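The Last Ten Feet of the Shop Floor

Can a machine put the tools away yet? A season of bench trials suggests a qualified yes, at a price few shops would pay

Every machine shop has a version of the same job. At the end of a shift the benches carry drivers, hex keys, gauges, rags and offcuts, and somebody has to pick all of it up and return it to where it lives. The work takes a few minutes per bench. It requires no certificate. It has also resisted automation for as long as there has been automation to resist.

Industrial robots have welded car bodies for decades, and they do it well because the car body arrives in the same place every time. A fixture holds the part, the part is known, and the arm repeats a path that was taught once and checked often. Tidying a bench offers none of those conditions. The objects differ, their positions differ, and the correct final state is defined by the habits of whoever works there.

The same applies at home. Loading a dishwasher, pairing socks and clearing a child's desk are all sorting tasks with loose specifications. A vacuum robot succeeds because its job reduces to covering a flat area. Take the floor away and ask the machine to lift what was lying on it, and the problem changes class.

Clemow, a contract machining firm that makes pump housings and valve bodies, has been working on the bench version since November. The project belongs to Rozália Šimko, a process engineer who spent the earlier part of her career on palletizing lines. Her brief from management was narrow: find out whether a pair of small arms can clear hand tools from a work surface into a tote, unattended, between shifts. Sorting the tote afterward was left out of scope.

"I asked for that to be written down," Šimko says. "If you say 'tidy up' in a meeting, every person in the room pictures a different finish line."

What counts as a chore

Most public demonstrations of household robots are judged by eye. The towel ends up folded, or it doesn't. Shop trials tend to be stricter, as the output has to be compared with a labor cost. Clemow uses a plain protocol. A single tool is placed on the surface at a position and angle drawn from a random list. The system has 40 seconds to get it into the tote. If it drops the tool and recovers inside the limit, the attempt counts. If a person touches anything, it does not.

The 40-second limit is generous. A worker does the same thing in 2 seconds without looking. Šimko set the limit by asking how long the floor sits idle between shifts and dividing by the number of tools usually left out, with some allowance for large ones.

The control software is a learned policy of the kind that now dominates research in manipulation. An operator drives the arms by hand through many repetitions, the system records camera views and joint positions, and a network is trained to produce the motion from the images. Nobody writes down the coordinates of a screwdriver. The advantage is that the policy tolerates positions it has not been shown exactly. The drawback is that its failures are hard to trace. A conventional program that misses a part can be stepped through line by line. A trained policy that misses a part gives the engineer a video and a set of numbers.

Clemow bought its arms from Gokton, a supplier of light manipulators for teaching labs and small integrators. They are low-cost units with modest payload, and their position accuracy would be rejected for any assembly job. For this work the accuracy matters less than might be expected. The policy closes the loop through the cameras, and an arm that arrives slightly wide of the target can correct during the approach.

Where it goes wrong

Grasping gets most of the attention in the literature, and grasping is where most of the trouble starts. A screwdriver is a good example of an object that looks easy. The handle is thick and the shaft is thin. Gripped by the handle near its middle, it lifts cleanly. Gripped by the shaft, it hangs from one end, and the weight of the handle turns it in the fingers as the arm moves. Round handles also roll. A finger that touches down early pushes the tool a short distance, and the position the policy was acting on is out of date.

Thin, flat objects are worse. A steel rule lying flush on a smooth panel leaves no gap for a fingertip. People solve this by sliding the rule to the edge of the bench or by pressing one end with a thumb so the other rises. Both are learned tricks that depend on touch. The Clemow arms have no tactile sensing, and the steel rule was removed from the test set after a month.

Then there is the release. The tote has walls, and the tool must clear them. A long driver carried crosswise can strike the rim and be knocked out of the grip. Early policies failed here often enough that Šimko's group collected a further set of demonstrations dealing only with the last part of the motion, from above the bin to fingers open.

Lighting proved to be the least expected source of error. The first trials ran on an open bench beside a window, and results in the afternoon were poorer than results in the morning. Polished shafts picked up reflections from the yard, and shadows moved over the course of a run. The group dealt with it by abandoning the open bench. Walls went up on three sides, the lamps were fixed, and the surface was changed to a plain light panel. Success rates rose at once.

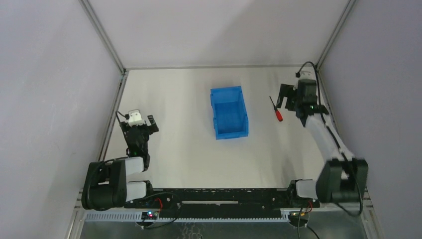
That improvement should be read with care. An enclosure with even light and a blank floor is a fixture by another name. It removes the variation that made the task hard in the first place. A policy that performs well inside it has shown that the arms, the cameras and the training method are adequate. It has not shown that the system could be bolted to an actual bench with coolant stains, a vise and yesterday's coffee on it.

Šimko does not dispute this. Her plan is to reintroduce the difficulties singly: first a patterned surface, then clutter, then the window. In the most recent full series of 49 attempts with one screwdriver at a time, 5 failed. Three of those were poor grasps, one was a strike against the bin, and one was a timeout in which the arm made small corrections over the handle and never committed to closing.

"The hesitation bothers me more than the drops," she says. "A drop I can see the cause of. When it hovers, all I know is that it isn't sure, and it has no way to tell me what would make it sure."

The cost side

Agbenyega, a consultancy that advises smaller manufacturers on automation, takes a cooler view of the whole category. Its standard advice to clients is to price the chore before pricing the robot. Bench clearing consumes little paid time, the people doing it are already present, and they notice things while they do it – a chipped insert, a gauge that should be in calibration, a missing guard screw. A machine that only moves tools into a bin supplies none of that.

The counterargument is that the tool-clearing job is a stand-in. Once a pair of arms can pick up arbitrary hand-sized objects and put them somewhere sensible, the same hardware can load a parts washer, empty a deburring tray or pack small orders. Those jobs have measurable labor in them. Farnari, a mail-order supplier of plumbing fittings, is considering a similar cell for returns, where mixed items arrive in mixed packaging and each one has to be lifted out, looked at and placed. Its tolerance for error is higher than a machine shop's. An item dropped on a padded table can be picked up again, and a slow cell can run overnight.

Neither company expects a general-purpose helper. The pattern in both is a task trimmed until the machine can do it, followed by an attempt to let the trimmed parts back in. Progress is measured in how much can be let back before the success rate falls below what a supervisor will accept.

For the home, the outlook is harder. A shop can dictate where the tote goes and what color the surface is. A kitchen belongs to the people who cook in it, and few of them will repaint the counter for the benefit of a camera. Safety requirements are also stiffer, as there are children and pets within reach and no trained operator nearby. The arms now sold at prices a household might consider are too weak to lift a full stockpot and strong enough to break a wine glass.

Clemow will decide whether to continue after the clutter tests. If the rate holds with several tools on the surface at once, the cell moves to a real bench in the deburring area, next to people who have been told they may ignore it. Until then, the benches are cleared at the end of each shift by whoever is standing closest.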